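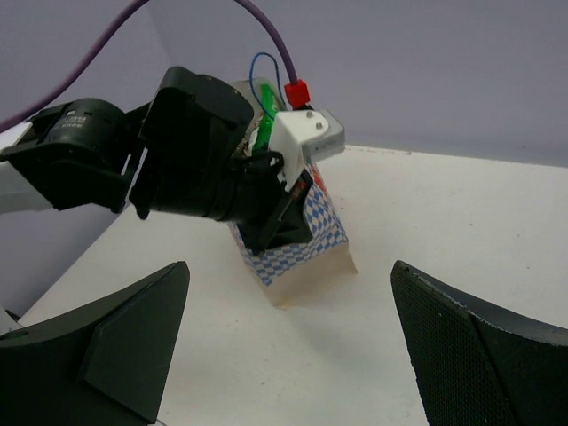
November, death notice index, second pass on the Wanent Courier pages

The age field is still wrong and I no longer believe it is a scanning problem. Tullik reads the printed age, reads the birth date and the death date where there are any, does the subtraction, and flags a mismatch. Fine. But it then "corrects" the printed age to the computed one, and the correction gets saved as though the paper had printed it. I want the doubtful notices on paper slips while we sort this out. The small box standing on the white tabletop is the kind of size I have in mind, something that takes one slip per notice and no more than a season's worth before it has to be dealt with. If the pile outgrows that, we stop keying and fix the rule.

Sample for this pass: 196 notices. Tullik changed the age in 14 of them. I went back to the page for every one. In two the scan really was bad (a 6 taken for an 8, ink bleed). In the rest the paper plainly printed an age that doesn't agree with its own dates. That is not our error to repair. Families get ages wrong, or they gave the age the person would have been on the next birthday, or the paper was copying from a card. Whoever uses the index in ten years needs to see what was printed.

Osamu thinks the computed age is "more useful to the searcher." Maybe. More useful if the birth date is right, and why would we trust that more than the age? A birth date in a notice was given over the phone by a daughter at the worst hour of her week. So was the age. I'd put both in, with the mismatch flag on, and leave it.

Proposed fields:
age_printed (as is, including "in her 81st year")
age_computed (blank if either date is missing)
age_flag (y/n, set by machine, cleared only by a person)

"In her 81st year" is a problem of its own. It means 80. Tullik stores 81. Osamu Onishi says he reported this in the spring and was told it would be looked at. I can't find the report. Will write it up again myself and keep a copy here this time.

Next, the funeral home question. Shigeru Tanabe sent over the list from Matsuda, with a note saying the home's own register "will settle" the name spellings. I doubt it. I checked a handful against the Courier and where they differ I can see no reason to favor the register. It was typed up later from ledgers, by whom it doesn't say, and it has the same middle name on a husband and a wife in one spot, which smells like somebody's eye slipping down a line. Good source, not a referee. Enter as a second source with its own column.

Also from that list: date of service entered where date of death should be. Not always. The early part looks right and then somewhere it changes over, probably a new form or a new hand. Until we find the place where it changes, no death dates from the Matsuda list go into the main table. Shigeru won't like it, he has put a lot of evenings into it.

Survivors. Still undecided. The vendor sheet says Tullik can pull up to 60 named relatives out of a single notice. I have never seen a notice that would test it, and I would settle for it getting four right. What it does now:

- "preceded in death by" and "survived by" get run together when the sentence breaks across a column. So dead brothers turn up as living.
- "Robert (Helen) Surname" becomes one person called Robert Helen. This is the commonest form in the whole paper.
- "special friend" is dropped. I think that is somebody's decision and not a bug, and a bad one. Those are often the only mention a person gets.
- Towns attach to the wrong child if there is a semicolon. "of Flusomura" was given to a whole string of grandchildren when it belonged only to the last.

My vote is to leave survivors out of the public index until the first two are fixed. A missing relative is a nuisance. A living one listed as dead brings a letter, and should.

One thing I can't explain: the same notice appears on consecutive days with a different hour of death, 12:30 p.m. and then 2:30 p.m. Could be a correction, could be a typesetter. No correction line that I could find. Keyed both, flagged both. Osamu wants to take the later printing as a rule. Against it, unless someone can show me the paper reset these notices on purpose.

To do
Write up "in her 81st year" bug, copy in here
Turn off auto-correct on age before any more keying (ask Osamu if the switch even does anything, I have my doubts)
Find the changeover in the Matsuda list
Ask Shigeru whether the ledgers still exist and who has them
Re-key the 14 from the page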